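Home News What's On Swap Shelf Contact

Tetside sorting evenings return with boxes for all those little bits

The small parts sorting evenings are back at the Tetside mending room this February, and if you have a drawer at home full of buttons, picture hooks, odd washers and the screws left over from a wardrobe you no longer own, you would be very welcome to bring the whole lot along and tip it out on one of our tables. There is plenty of room, the kettle will be on, and the doors open at half past six.

Regulars will remember that last winter we made do with jam jars and egg boxes, which did the job well enough until the jars went back to their owners in time for marmalade. This year we have been luckier. The hardware shop at Stelulholm was clearing out its back room and let us have 300 clear plastic compartment boxes for the price of collecting them, and a very full car came home over the hill that afternoon, rattling all the way. They have since been wiped out and stacked by the window, and they are lovely useful things — light, see-through and easy to carry home on the bus. 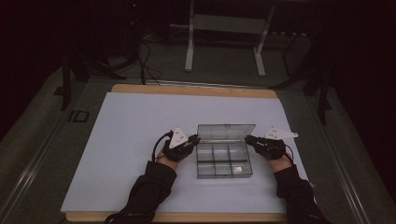
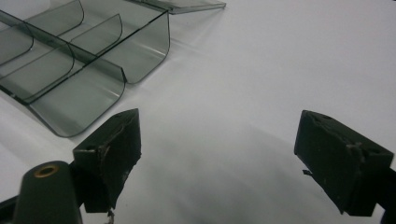
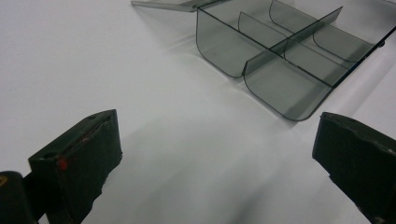

Smoky see-through plastic, with curved walls between the compartments.

The curved walls are worth a mention, as anybody who has tried to pick the last panel pin out of a square corner will know. With a rounded compartment you can slide a small thing up the side with one fingertip and it comes out quite happily, and that makes a real difference to those of us whose fingers are not as nimble as they used to be. It is also a good deal easier to get the dust out at the end of the year!

Each household can take away up to 8 boxes free of charge, and after that we ask for a small coin in the tin towards the heating. If you would like a whole set for a school, a club or a workshop, please have a word with us first so that we can put some by. The sewing group at Vik has already asked for 100 of them for its beads and fastenings, and very glad we are to see them go there, because the group lent us its good scissors all through the autumn and never once complained about the state they came back in.

A few practical matters. Please bring your bits and pieces in something that closes, and leave paint, glue and batteries at home. We have white sheets to sort on, as small dark screws show up so much better against white, but an old pillowcase from home does just as nicely if the tables are busy. Labels and pencils are on the side shelf next to the string.

The Drakik bus stops at the end of the lane and the last one back leaves at 11 minutes past nine, so we shall start packing up a little before then. Anything left over goes on the swap shelf by the door — cup hooks are always wanted, and so are shirt buttons, particularly the small white ones.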